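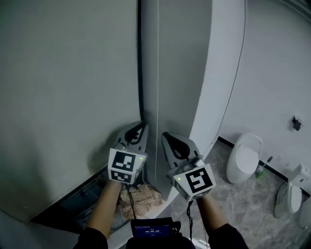
Jianguo Gu wished it minuted before anything else that he still thinks the Kavo amplifier sounds better with the tone controls left alone, and that he would be saying so again under item 3. He was thanked, and several members said they looked forward to it.

Arnen Listening Circle
Minutes of the meeting held on November 28, 2025

Present: 9 members. Apologies were received from two of our regulars, both down with the same cold, and the meeting sent its very best wishes and a promise to save them some of the ginger cake.

1. Minutes of the September meeting
These were agreed, with one small correction. The headphones brought along in September were open-backed and not closed-backed as written, and the secretary is sorry for the muddle, having been sitting next to them all evening.

2. The Ronasell speakers
The pair of Ronasell bookshelf speakers we agreed to buy second-hand has arrived, at a cost of £249 including the stands. One grille has a loose peg, which a dab of glue ought to put right. We had a good long listen to them at the usual spacing, then with the speakers pulled well out from the back wall, and most of us preferred the second arrangement, with the bass a good deal tidier and the singer sitting nicely in the middle. It was felt (warmly, and at some length) that the piano recording showed them at their best. One member found the treble a touch bright from the front row and was happier once she had moved back by the door.

Agreed: to keep them as the club pair and mark the floor with tape so that we stop having the same conversation every month.

3. Amplifier
The old Chiang amplifier has begun to crackle in the left channel when the volume is turned. A clean of the control helped for one evening and then the noise came back. The choice is between paying for a proper repair or replacing it with the Kavo that Jianguo kindly lent us, which its dealer is offering at £693.

Jianguo repeated his view on the tone controls and offered to play the same track both ways, which he did, twice. Opinion was divided and very good-humoured. Those who like a little extra bass at low volume were not persuaded, and said so. There is a good deal of affection for the Chiang, which has been with us since the first winter, and the feeling was that we should not give up on it before we know what the repair would cost.

Agreed: to get a written quote for the repair and come back to this next time. Jianguo is happy for us to hang on to the Kavo until then, for which many thanks.

4. Money
The balance stands a little under £2,000, before the speakers are paid for. No change to subscriptions.

5. Records to borrow
The lending box is getting rather full and the lid no longer closes. Please could everybody return sleeves with their inner liners, and write borrowings in the blue book, even if it is only for a weekend.

6. Any other business
A request was made for an evening of nothing but live recordings, which went down very well. Bring two tracks each, and do please keep them under ten minutes, remembering last year's organ recital.

The cake was excellent. Next meeting at the usual time, with the kettle on from half past six.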